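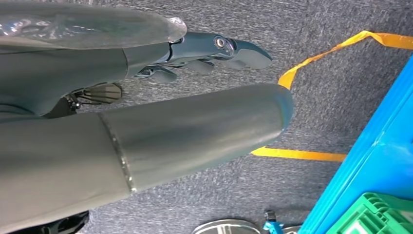

Speckled gray carpet, main room

tarnville_renter
Need opinions on flooring. This is the speckled gray carpet in the main room of the unit we lease in Tarnville. The lease has 18 months left and the owner will pay for either a deep clean or new carpet tile, one or the other. The room is 967 square feet. I'm leaning toward the clean.

gurkley2
Clean it. A speckle hides a lot, and gray goes with anything. We had something close to it in the Gurkley office for 15 years and it looked fine when we moved out.

matside
I'd take the tile. When one goes bad you pull it and drop in another. With broadloom you end up with a patch that never matches, even if you cut it from the closet.

gurkley2
Patches in a speckle are hard to see if you keep the pile running the same way. Tile edges lift if the slab isn't flat, and then you trip on them.

matside
Edges lift when the installer skimps on adhesive. Ours haven't moved.

tarnville_renter
The slab has a low spot by the back door, so that's a point against tile. Does hot water extraction leave the room out of use for long?

low_pile_lou
Plan on a day with fans running. Vacuum twice before they come, in 2 directions. Most of what gets called staining is dry grit down in the pile. Ask what they rinse with too - leftover soap makes the carpet get dirty again faster.

matside
And in 18 months you hand the owner back the same old carpet.

gurkley2
That's the owner's problem. He's a tenant.

tarnville_renter
She, but yes. I'll get a quote for the clean and ask whether they can check the seam by the door while they're at it. If the backing has let go there I'll go back to the owner about tile.

low_pile_lou
Get the price per square foot in writing, and ask if moving furniture is extra. It was for us.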